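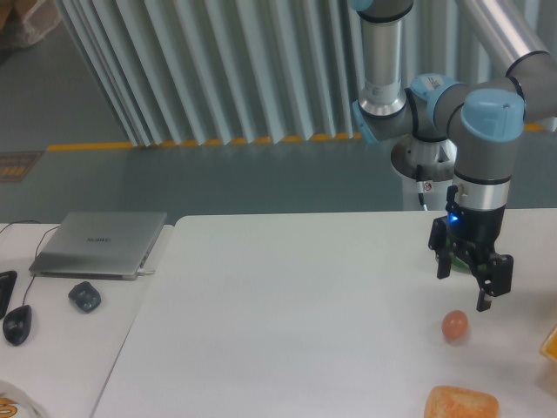
Robot club: the grocery task

The Nernunar students have settled on groceries for their December entry, and the pitch they sent us says the arm will "handle any item in a shopping basket." I have read pitches like that before. The list so far includes an egg, a bread roll and a green pepper, and a shopping basket tends to have a few more things in it than that.

I do like that they chose food. Last year the Yaman kids stacked foam blocks for a whole term and learned a lot about foam blocks. A pepper has no flat sides worth mentioning, and two stiff fingers have to find a way to hold it.

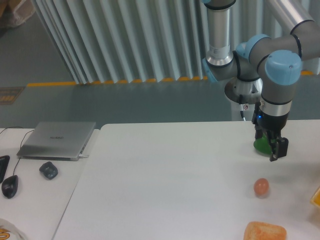

What I would ask for is a log. The club says the pick routine is "reliable," and when I asked what that meant I got a shrug and an offer to watch it again. Nevau, the group we meet in December, publishes 40 tries for each item, failures included. We could manage 30. If the egg gets crushed on a third of them, write it down.

I would also like to know who is choosing the spots on the table. A student who sets every item exactly where the arm expects it is doing half the job, and the Plernetti judges will move things.

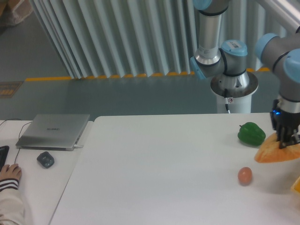
What we need before December

A written log for each item, kept by someone who didn't write the code.

Eggs. Bring your own carton, please, as the snack budget is spent.

A decision on whether the bread roll counts as one item or gets dropped from the entry.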